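I have now owned the Hlongwane 144 screwdriver set for one full winter of weekend tinkering, and I like it even more than I did in November, when I opened the box on the kitchen counter and ignored dinner for an hour. It's a fold-out kit with 144 bits, a slim aluminum driver, a short extension and a flexible one. Computers are what I mostly use it for, the older and uglier the better. 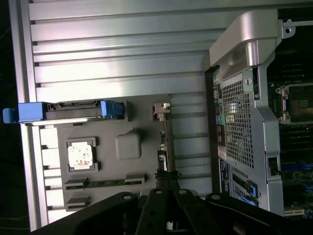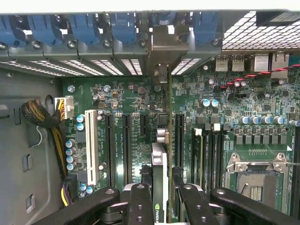
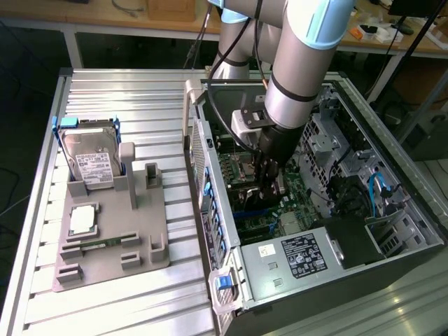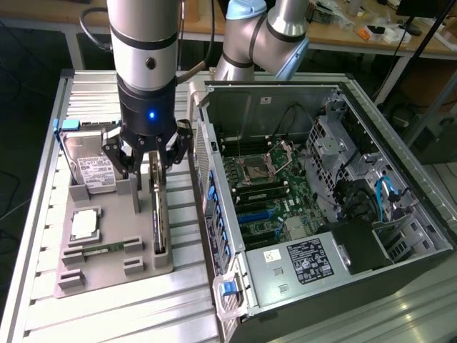 Is a set this size worth it if you already own a decent Phillips driver?

For one desktop a year, your Phillips will do fine. Once you add laptops, game controllers, door hardware and the odd coffee grinder, the big set earns its drawer space quickly.

## The driver itself

This is the part I keep raving about to my family. The end cap spins so smoothly that you can run a long screw out with two fingers and never shift your grip! My old Trurard had a cap that squeaked and then seized, and I put up with it for years because I thought that was normal. The Hlongwane has a bit of weight toward the tip, and the knurling is fine enough that it doesn't chew up your palm (I have dry hands in winter, so I notice).

The magnet is strong. I'd call it just right for standoffs and case screws, and slightly too eager for tiny laptop screws, which like to stick to the side of the bit instead of the end. I wipe them off on my sleeve and carry on.

## The bits

I haven't used all 144 and I doubt I ever will. The ones I reach for are the two middle Phillips sizes, the small Torx run and the long 4 mm hex, and those still look crisp. One flathead has a nick in it, but I was prying open a paint can with it, so I can't complain much.

Sizes are printed on each bit in white and also molded into the tray beside each slot — such a small thing, and so welcome at 11 at night when everything looks the same. The printing has started to wear on my favorite Torx. The tray lettering hasn't.

## The case

My one real gripe. The hinge is stiff, the latch is stiffer, and if you open it at an angle the bottom row hops out. I've picked bits out of the carpet twice. The Boltutberg set my sister-in-law has comes in a plain sliding tray that works much better, though her driver feels like a toy next to mine.

There's also no room for the flexible extension once you've bent it. It goes back in only if you coax it straight first, swearing optional.

## Other notes

- The ratchet handle is sold separately. I haven't felt the need for it.
- Replacement bits come in single packs from Edinden, the shop where I bought mine, and the Torx ones were in stock when I looked.
- The foam insert smells strongly of rubber for the first week. Leave it open in the garage.

Four and a half stars from me, with the half star lost to that latch.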